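Sorting knitwear in May: Maximiliano Sosa on folding, storing and letting go 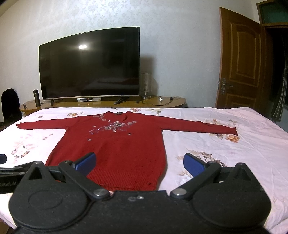 A dark red knit sweater with sequins and beads across the chest, laid flat on the bed.

Maximiliano Sosa puts his sweaters away in May. He does it on the bed, one at a time, with the sleeves pulled out straight before anything gets folded.

"People fold in the air, or against their chest," he said. "You get a crooked fold and then a crease you can't steam out. Lay it down first."

Sosa, 50, ran the alterations counter at Paredes, a dry cleaner in Arnmont, until it closed. He now mends and stores knitwear for customers from his home in Vurkmont. He charges by the piece and keeps a paper ledger. The last entry when we spoke was number 3939.

Beaded sweaters take him the longest. He goes over the front with his palm to feel for threads that have worked loose, and he ties them off on the inside. If a bead is missing he checks the bag it came in.

"The customer usually has it in there and doesn't know," he said.

He does not put beadwork on a hanger. The weight pulls the shoulders down, and a knit will keep that shape. For the same reason he washes beaded pieces by hand, inside out, and dries them on a towel.

His fold is simple. The sweater is turned face down on a sheet of tissue, the sleeves come in across the back, and the hem is brought up to the collar. A second sheet goes over the beads so they don't catch on the knit. He stacks no more than three to a box, with the decorated ones on top.

"Cotton boxes if you have them. I use the ones from Zeltine, the fabric store, but a clean pillowcase works," he said. Plastic bins are fine for a few months, he added, as long as the wool is fully dry when it goes in.

He is less strict about what to keep. A customer once brought him a whole closet's worth and asked him to choose. He refused.

"I told her to put each one on. If she took it off right away, it went in the other pile. We were done before lunch."

The boxes come back out in the fall. He airs everything for a day before he returns it.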